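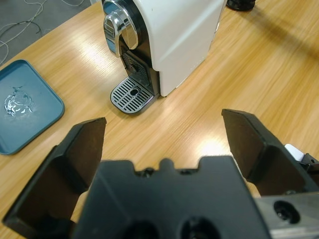
Hard water in a rental – is a softener worth it, or just live with it?

Posted in Home and Garden > Plumbing and Water, October 2018

scaleandpolish
New member

We moved to Larna in August for my partner's work and the water here is nothing like what we were used to. It comes from the town bore and it's hard. The kettle had a white crust on the bottom within a fortnight, the shower screen goes cloudy the day after I clean it, and the coffee machine has already put its descale light on, which it did once a year at our old place. Soap doesn't lather properly and the towels dry like cardboard.

We're renting on a 24 month lease, so we'll be here for a while but not forever. The hot water is electric storage, outside on the south wall, and it was already in when the current owners bought the place. There's a 1,000 litre rainwater tank off the back of the garage roof, plumbed to a garden tap and nothing else. The property manager says it's fine for the garden and couldn't tell me when it was last cleaned.

I rang Ornberg Water, who seem to be the only mob that services this area, and they quoted $1,884 for a whole-house softener, supplied and fitted. That includes the first lot of salt. They said it could be taken out and moved when we leave, but the move would be at our cost and they wouldn't give me a figure for it over the phone.

What I'd like to know:

Is it worth spending that sort of money on a place we don't own?
Does a jug filter do anything for scale? We've got one and I can't see a difference.
Could we use the tank water for the kettle and coffee?
Is the hard water bad for us? The water authority says it meets the guidelines but it tastes chalky.

I'm not on a huge budget and I'd like to stop replacing things. Thanks in advance.

boretown
Regular contributor
Marked as most helpful

I've lived on bore water for most of my adult life, first on a property and now in town, and I've had a softener in one house and not in another, so I can tell you how they compare.

First, get the actual number. Ask the water authority for the total hardness reading in milligrams per litre as calcium carbonate. They test for it and should be able to email it or point you to the page. Everything else depends on that. Under 60 is soft. Over 200 and you'll get scale on anything that heats water. Above 500 it's heavy going and a softener starts to make sense even for people who don't mind a crusty kettle. Don't let a sales rep be the only one who tests it.

On health, hardness is calcium and magnesium and it isn't a health problem at the levels you get in town supplies. The guideline for it is set on taste and on scale in pipes and fittings. If the authority says it meets the guidelines then I'd drink it. Taste is a separate matter and most people stop noticing after a few months. Keeping a bottle in the fridge helps.

On the softener. The usual type swaps the calcium for sodium, using salt you tip into a tank every so often. It works well. The shower screen stays clear, you use much less washing powder and the hot water unit gets an easier life. Against that, there's the salt to buy and lug, it puts salty water down the drain every time it regenerates, and if you're on septic you need to check whether that's allowed and where it goes. You also don't want softened water on the garden. Anyone in the house on a low sodium diet should ask their doctor before drinking it, or have the kitchen cold tap left off the softener. A decent installer will do that if you ask before they start. It's a nuisance to do later.

In a rental I wouldn't do it at that price. You need the owner's permission in writing because it's cutting into the main line, and when you leave you may have to pay a plumber to put the pipework back how it was. Then the next house might not need one. What I would do is send the quote to the property manager and ask if the owner wants to pay for all or part of it. It's their hot water unit getting scaled up. They'll probably say no but it costs you an email.

Also ask when the anode in the hot water unit was last changed. In hard water they go faster than people think, and once the anode is gone the tank itself starts to rust. That's the owner's job and not yours, but if the unit fails you're the one having cold showers while they get quotes.

What I'd do day to day:

Kettle – half fill with water, add a good slosh of white vinegar or a spoon of citric acid, bring to the boil, leave it for an hour, tip out and rinse twice. Once a month. Citric acid is in the baking aisle and doesn't stink the place out.

Coffee machine – use what the manual says. Vinegar is hard on some seals and the taste hangs around for days. Most of these machines have a water hardness setting buried in the instructions, and if yours is still set for soft water then the descale reminder will come too late. Empty the drip tray and leave it out to dry overnight, otherwise you get a chalky film in it that needs scrubbing.

Shower screen – squeegee after every shower, kept on a hook where people will see it. Nothing else comes close. Shower head goes in a plastic bag of vinegar overnight if it starts spraying sideways, unless it has a coloured or brushed finish, in which case ask at the hardware shop first.

Washing machine – use a powder or liquid that says it suits hard water, and a bit more of it than the packet says for normal water. Skip the fabric softener and put half a cup of white vinegar in the softener drawer if you want to try it. It does help the towels. So does a good shake before you hang them. Never let vinegar anywhere near bleach.

Dishwasher – look in the bottom for a screw cap. Some have a built-in softener that takes dishwasher salt. A lot of people have one and have never filled it. Dishwasher salt only, not table salt.

Jug filters vary. An ordinary carbon one takes out chlorine taste and leaves the hardness where it is. You need one with an ion exchange resin, and it will say on the box that it reduces limescale. In really hard water the cartridge won't last as long as advertised, so work out what it'll cost you over a year before you get keen.

gumbootsandall
Member

Just use the rainwater. We've drunk ours for years, never had a problem and it makes a much better cup of tea. Kettle is still shiny. I wouldn't pay anyone for a softener.

boretown
Regular contributor

I'd be careful with that one. I drink rainwater too but from a tank I know. This one is off a garage roof, hasn't been looked after as far as anyone can say, and is set up for the garden. Before it goes anywhere near a kettle I'd want to know what the roof is made of and whether there's old lead flashing or peeling paint on it, whether there's a flue nearby, whether the gutters are clean, and what's sitting in the bottom of the tank. Boiling deals with germs but it does nothing about metals. A lab test isn't hard to arrange, the council can usually tell you who does them.

Also a tank that size won't go far once summer comes. You'd want it for the tomatoes.

Tapwasher
Member

Agree with most of that. I work in property maintenance (not in Larna) and see plenty of scaled-up gear. A few things to add.

There are softeners made for renters, small ones that go on a washing machine tap or under one sink. They cost a lot less than whole-house and you take them with you. I don't have a brand to recommend. You still need to ask the owner if anything gets screwed to a wall or a pipe gets cut.

The magnetic things that clip on to the pipe, I have fitted four for people who bought their own and could not see any change in any of those houses. Someone will probably come on here and say theirs is great. Save your money.

Take photos of the shower screen, taps and oven glass now and put them with your condition report. If the etching was there before you moved in you don't want it coming out of your bond. Old scale can mark the glass permanently and no amount of cleaning will shift it.

If you have a dripping tap or the toilet won't stop running, report it. Hard water wrecks washers and valves and it's a normal repair, you are not being a pest.

scaleandpolish
New member

Thanks everyone. I got the reading and it's 410, so hard but not the worst. We're going to skip the softener and I've sent the quote to the property manager anyway, along with a question about the anode. No reply so far.

The dishwasher does have a salt cap. It was completely empty. Coffee machine was on the softest setting too, so I've changed that and run the descaler through. Leaving the rainwater for the garden.

One more if anyone knows – is it normal for the hot tap in the laundry to have a lot less pressure than the cold? The other hot taps are fine.

Tapwasher
Member

If the other hot taps are fine then it's most likely that tap or the bit of pipe feeding it. Start with the aerator if it has one, unscrew it and see if it's full of white grit. If it doesn't have one, report it and let the owner send a plumber.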